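6/2/21 – Skatisix gown, train and hem

Fitting with Märta Lindqvist ran long this morning, so I'm writing this up over a late lunch while I still remember what we pinned. She's happy with the bodice (finally!) and we're leaving it alone. The train is now 165 cm from the waist seam, measured on her with the shoes on. Please don't re-measure it on the dress form, the form is a touch too tall and we'll all get confused again like we did in March.

The hem is still dipping on the left. I think it's the bias panel relaxing, because I leveled it before it went on the hanger and it was fine then. Let it hang two more nights, then chalk it again from the floor up. If it has moved again I'd sooner recut that one panel than keep shaving the others down to match.
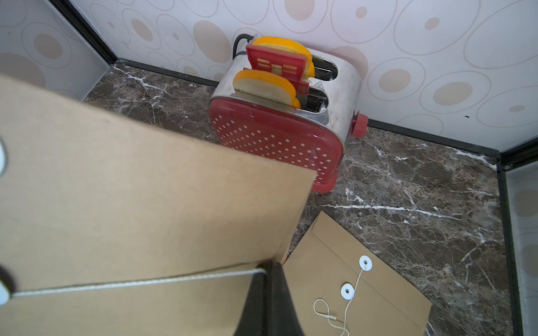 Thread test: tried the silk from Szewczyk against our usual polyester on scraps of the organza. The silk sinks in beautifully and you can hardly find the stitch, but it frayed on me twice with the fine beading needle, and I had waxed it. Polyester holds but has that slight shine. I'm going with silk for everything by hand on the outer layer and polyester underneath, where it takes the weight. Hubert thinks I'm fussing. Hubert isn't sewing it.

Steam is OK on the organza at the low setting, with a press cloth. The lining spots if you so much as look at it with a steamer, so dry iron only. I ruined a good scrap finding that out – it's stapled to the back of this page. 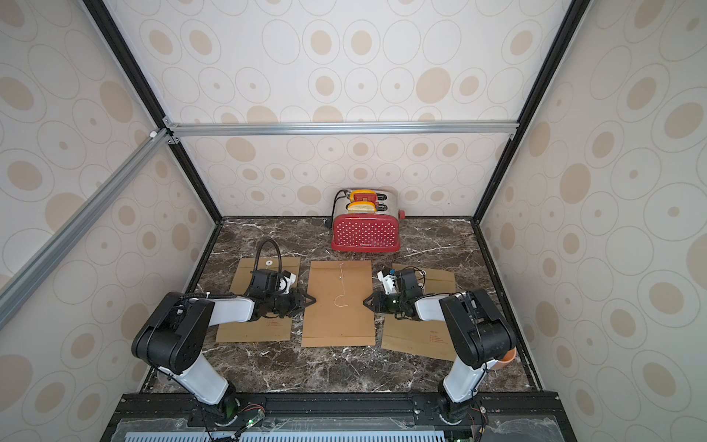
Beads arrived. The order was for 3,338 seed pearls and Stenen packed them in the tiny tubes again, which are a pain to open but at least nothing rolls away. The color is a shade creamier than the sample card. I laid a few on the organza by the window and then under the lamp, and I like them better by daylight, so that's all right, it's a garden wedding. Ryszard, if you do the test swatch, please use the creamy ones and skip the leftovers from last season. They look gray next to these. 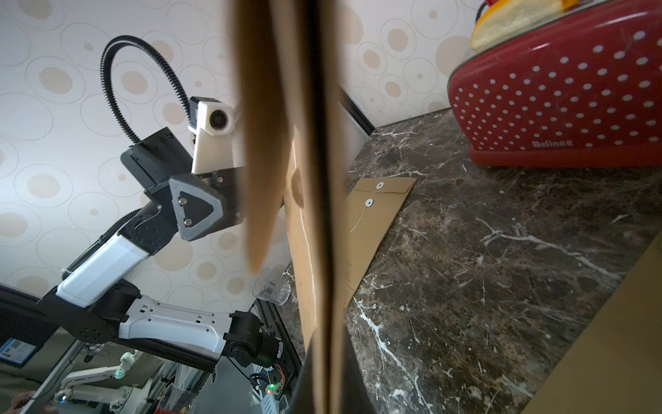

The beading layout for the train has been bugging me for days. My first sketch was a scattered vine and it just looked thin, with all that bare fabric between the leaves. I'd like to try medallions instead, and what I've got in my head is pretty much the wallpaper: circles inside circles, beige and tan on off-white, some with the middle filled in solid. Do the rings in single-file pearls, fill a few of the centers, leave the rest open and let them get sparser toward the waist. I drew it on tracing paper at full size and it already looks better than the vine ever did.

Weight is the thing to watch. The organza will carry it along the edge but I'm nervous about the middle. Dario suggests a narrow strip of net behind each medallion, cut to the circle, and I think he's right. One swatch with net and one without, hang them both overnight clipped at the top, and we'll compare.
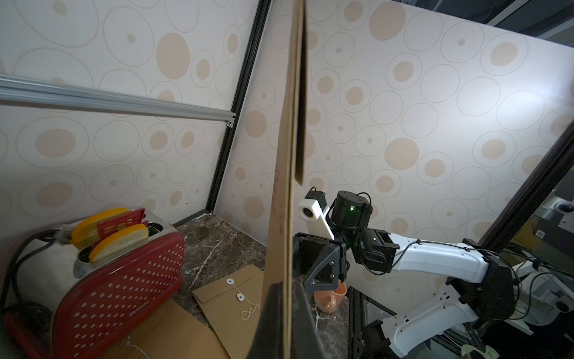

Bustle: Märta wants to dance, so the train has to come up fast and stay up. French bustle with ribbon ties, numbered inside so her sister can do it in bad light. I've drafted it in muslin and it works, but with a beaded train the tie points need to land between the medallions, so the layout has to be final first. Lech, hold off on sewing any loops till I've marked them.

Still to do: buttons for the back (covered, same satin as the belt), a price for the extra beading hours, and ask her about the veil comb, which I forgot completely.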